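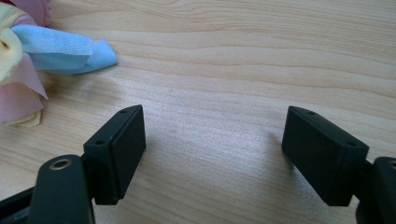

Cloths and table, back room

2019-01-24

Elleo Tenants' Assn, January meeting. Present: Dimitriou, Nedeljković, Coşkun, Krasniqi. Apologies: Hoxha. Start late, door code wrong again.

Last minutes ok'd, one fix: Lokeo quote was for the gutters, not the roof.

Laundry room. Dryer 2 still eating cards. Tuncay called Dervishi twice, no call back. Will try in writing. If nothing by next meeting we ask the landlord to change companies. Sorin wants the hours put back to 8 at night, Nermina against, she lives over it. Left open.

Parking. 6 spaces lost while the wall gets fixed. Landlord says two weeks. Ljubica to get taht in writing.

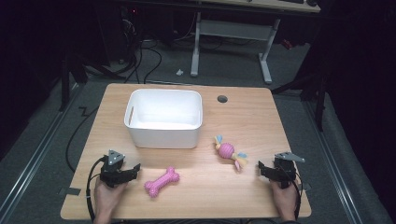 Minutes by Nermina Krasniqi

Pets. Draft rule read out. Leashes in the hall and elevator, all agreed. Fine for mess in the courtyard: Sorin said $200, too high for most. Dropped to a warning first, fine to be set later. Toys and bowls left on the stairs go in a bin by the mailboxes, pick up any time.

Money. $1,000 in the account after the snow bill. Tellunano wants a deposit for the new intercom, Costel has the paperwork so held over.

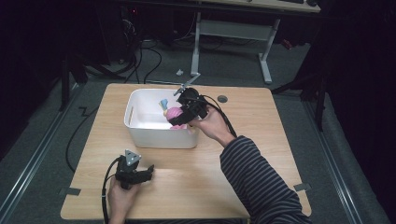
Also on the intercom, the old one stays on until the new one is tested on every floor. Ljubica asked who holds the spare keys. Costel, probly. Check with him.

Side gate: hinge squeaks, Tuncay has oil.

Next meeting same room, Sorin to book. Closed at 8.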